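The first thing the owner of the Daltgate Sorting Room wants to talk about is laundry. She has been helping people put their closets back together for years, and she still lights up when someone brings in a bag of clothes they have given up on.

"Everybody thinks the problem is the closet," she says. "Bring me the closet! I love closets. But half the time it's the two feet of floor beside the bed where the clean stuff and the worn-once stuff have been living together since March."

The room is up one flight of stairs on Nasution Street in Mestden, over a shoe repair place. People come on Saturday mornings with whatever they can carry and she works through it with them at a table, one pile at a time. She keeps a notebook of sessions, and the last entry was number 263.

Her method, if she'd let anyone call it that, starts with a bare surface and a basket on either side. "You need the middle clear. I'm very bossy about the middle. Pick up one thing, decide, put it in a basket. If you start making little heaps on the table you'll have nine heaps and you'll want lunch."

She has opinions about baskets, too. Plain plastic is fine by her, and she is a big fan of holes in the sides – gym clothes need air, and a few holes let you see what you put in there. "I had a lady who stored her swim things in a sealed tub over the winter. We opened it together. We opened a window right after."

Solid boxes get the clean and folded things, sweaters mostly, or the spare sheets. Handles matter more than people expect. She tells shoppers to put their whole hand through the slot in the store and lift, and to walk away if it pinches.

What about people who want everything to match? She laughs. "Go ahead, if it makes you happy. I've never managed it. I buy one basket, I like it, I go back and they only have it in green."

Folding is where she goes easy on people. Sports clothes are slippery and she doesn't fight them. "Bunch it, drop it in, done. A bright shirt is a bright shirt, you'll find it." Work shirts are another story, and she spent a good ten minutes of our talk showing how she turns the sleeves in – I have tried it twice at home and my shirts do look better.

A session costs 100 Ikasix credits, the neighborhood swap points that most of the shops on the street take, and you keep your own baskets. She is adding a weekday evening in the fall.
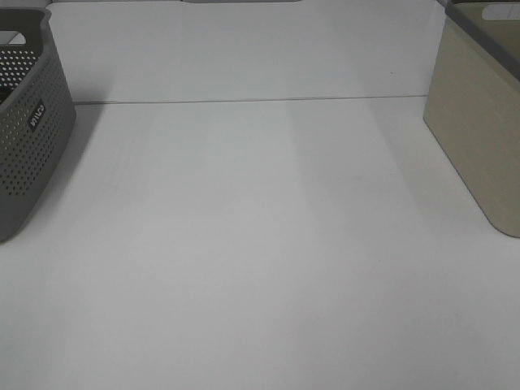
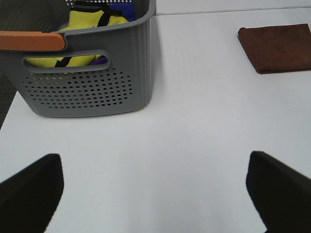

Storage baskets and white tabletop, Daltgate Sorting Room, Mestden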